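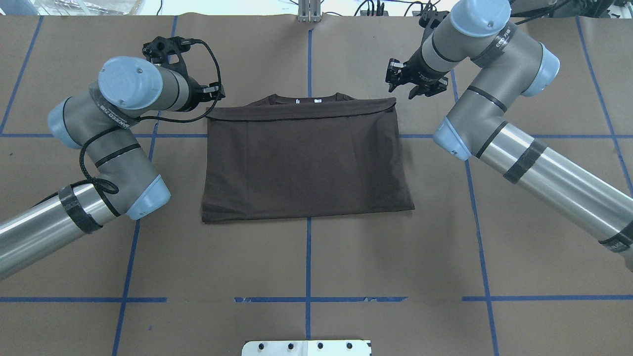 Folding team: does a crooked rectangle count as folded?

Print this thread | E-mail to a friend | 14 comments

mistus_mo
OK so this is for the spring robotics project, laundry track. Our club (five of us, two who can solder) picked T-shirts and we've been at it since February. Two arms, one shirt, brown paper on the table with a blue tape grid so we can all talk about the same spot without pointing at screens. We've recorded 134 practice folds and I need outside opinions, because our group chat has turned into a courtroom.

The question is scoring. Wekiletti's rules sheet (the teacher's nickname, don't ask) says "a folded garment is compact and roughly rectangular." That's the whole sentence! Half of us read it as any tidy bundle. The other half want straight sides, neckline up, and square to the grid or it's a fail. I'm in the first half – mostly because I have to write the scoring script.

tapeline
Straight sides, sorry. Last year we were generous in practice and then got a judge who put a ruler on everything. We dropped from third to ninth.

mistus_mo
A ruler?? On a T-shirt?

tapeline
A metal one. She was very nice about it.

Ilgın Duman
I'd split it into two scores and stop fighting. One for shape, one for where it ended up and which way it's pointing. A shirt can be folded well and sitting crooked, and those are different bugs. If you mash them into one pass/fail you'll spend a week fixing your fold when the problem is your last little nudge.

mistus_mo
Ooh, I like that. I went back through the saved pictures with that in mind and there are a bunch I'd marked as plain fails that I'm not so sure of now. This one started the big argument. It's sitting at an angle, with one corner on a tape line, and it's kind of a leaning rectangle, but the layers are stacked and it's compact. I said pass, two people said no way, one person went home.

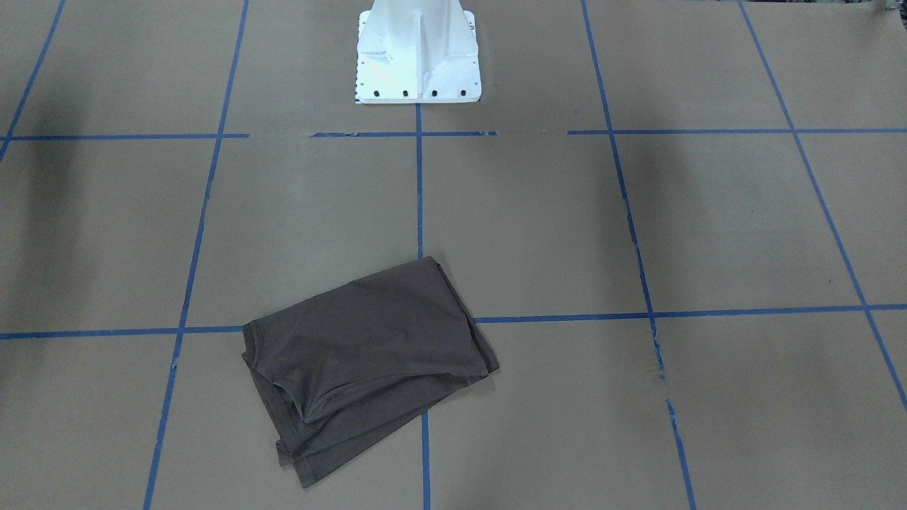

Abílio Rocha
Disagree with the two-score idea, at least this late. More scores means more knobs, and every team I've helped starts tuning for whichever number moves easiest. Pick one strict rule, live with the ugly percentage for a while, and put your hours into practice folds. 134 is tiny. We didn't see ours settle down until we were past 538, and we were only doing dish towels.

Ilgın Duman
Dish towels don't have sleeves though! With sleeves you really want to know which step went wrong.

Abílio Rocha
Fair, but they can watch the recordings for that. You don't need it in the script.

mistus_mo
We do watch them. Well, I do, at 11 p.m., with cereal.

melta_fan_909
Different question – are you always using dark shirts? Our camera hated dark cloth, we couldn't find the hem half the time. We switched to light gray and things got better right away. Could also be that we fixed the lamp the same afternoon, so take that for what it's worth.

mistus_mo
Dark brown for now. I'd love to try other colors but the rules say the contest shirt is "provided," color not mentioned, so I'd kind of like to suffer now and not later. Shadows are a pain, yes. And yes, before tapeline says it, we need to redo some of the tape.

tapeline
I was going to say it. Do all of it in one go or your lines won't match up. Ask me how I know.

Ilgın Duman
What's your target before the contest?

mistus_mo
1,000 folds if everyone shows up for their shifts. Probably about 600 in real life. I'm going to try both ways on the set we already have, strict single score and Ilgın's split, and see how often they'd even disagree. If it's only a handful of shirts I'll go with Abílio and quit complaining.

Abílio Rocha
Good plan. Have two people label them separately and don't let them talk.

mistus_mo
They're already not talking, so that part's easy. I'll post the numbers once they're in.

Share (6) | Print this thread | E-mail to a friend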